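Hernen Tabletop Cooking Set – User Guide
Section 6: Setting out the pan, bowls and vegetables

Section 5 covered unpacking and the parts check. If you skipped it, go back and do at least the check, because a missing bowl is much easier to sort out before the set has been used than after.

The leaflet printed inside the lid says the set is "ready to play in seconds." We have set it out many times and have never believed this. Allow a few minutes the first time. The leaflet also says no instructions are needed, and then gives half a page of them in very small type. Use these instead.

What you need on the table

Saucepan, stainless steel, long handle
Two white bowls
Four toy vegetables
A dry cloth

The set weighs 1,080 grams packed. Put the box on a chair while you unpack so that you have the whole table to work with.

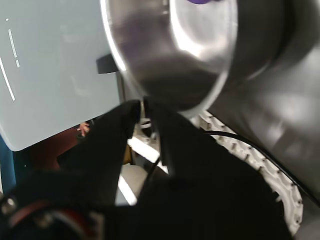 Page last changed: August, by K. Miettinen (steps 4 and 7 reworded, old note on polishing removed)

6.1 Placing the pan

1. Wipe the table with the dry cloth. A plain, dark surface is best. We tried a patterned oilcloth because the Adside catalog recommends one, and the vegetables were harder to pick out against it.

2. Wipe the inside of the pan and look along the rim. You are looking for dents and rough spots. Small marks on polished metal are normal, whatever the box says about a scratch-free finish.

3. Set the pan down near the middle of the table, on its base. Press lightly on opposite sides of the rim. If it rocks, turn the pan a little and try again before you blame the pan. In our experience the table is at fault more often.

4. Turn the handle to one side, so that it doesn't stick out past the front of the table. Left or right makes no difference. An earlier version of this guide insisted on the right for right-handed users, and we could find no good reason for it.

Caution: The pan is metal, but it is supplied for play and sorting only. Do not put it on a stove. The leaflet is vague on this point, and we would like it to be less vague.

Note: A shiny pan picks up every light in the room. Under a ceiling lamp the glare inside it can hide a small object completely. If that gets in the way, move the lamp or move the pan. Anti-glare sprays are a waste of money here and don't belong on anything a child handles.

6.2 Placing the bowls

5. Stand the two bowls on the same side of the pan, away from the handle. Leave enough room for a hand between the pan and the nearer bowl.

6. Check that each bowl sits flat and is empty. Spare parts have been known to arrive in them wrapped in tissue, and the tissue is easily thrown out with the spare part in it.

Note: The bowls are sold as interchangeable. Lauri Aaltonen, who tests the sets before they go out, is not convinced that any two of them have ever matched perfectly. It does not matter for any activity in this guide. If it matters to you, decide which bowl is which and put a pencil mark underneath.

6.3 Adding the vegetables

7. Place the four vegetables loosely in front of the pan. Don't line them up. The leaflet asks for a neat row "to build early math skills," a claim for which it offers nothing at all. Loose is quicker and gives people something to reach for.

8. Leave space between one vegetable and the next. They should be easy to pick up one at a time.

9. Check that none has rolled under the handle.

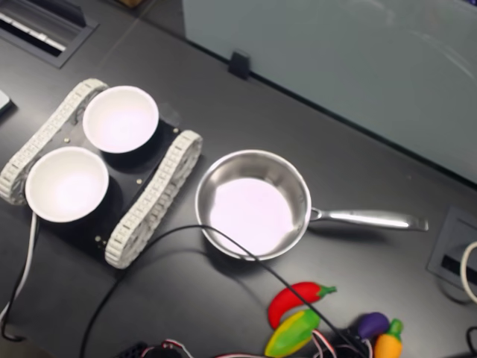

Fig. 6. Saucepan with its handle to the right, two white bowls, four toy vegetables.

6.4 First activity: into the pan and out again

1. Choose one vegetable and put it in the pan.

2. Add a second. Stop there the first time. All four in the pan at once sounds like a good idea and makes an unpleasant amount of noise.

3. Take them out and put one in each bowl.

4. Repeat with the other two, or swap bowls.

The longer activities in Section 7 assume that the user can do this without knocking the pan. If the pan keeps sliding, put a thin rubber mat under it. The Ojala mat sold as an add-on works. So does any other mat, and you probably have one.

Caution: Check the vegetables for cracks after each use. Take out any damaged piece and do not glue it. Order a replacement under part number 483.

6.5 Putting the set away

Bowls go in the box first, one inside the other if they will nest, with the cloth between them. The pan goes on top with its handle along the longest side. Put the vegetables inside the pan. The printed diagram shows them packed around the outside, and we have yet to get the lid shut that way.

If anything needs washing, use warm water and a little dish soap, then dry it fully before it goes back. "Dishwasher friendly" appears on one side of the box and "wipe clean only" on the other. Until Plitau settles the matter, go by the second.

Related sections
Section 5: Unpacking and parts check
Section 7: Longer activities for two people
Ordering spare vegetables and bowls
Ojala mat: do you need it?
Changes to this guide

Contact the guide editors: Kaisu Miettinen, Lauri Aaltonen | © Plitau | Back to top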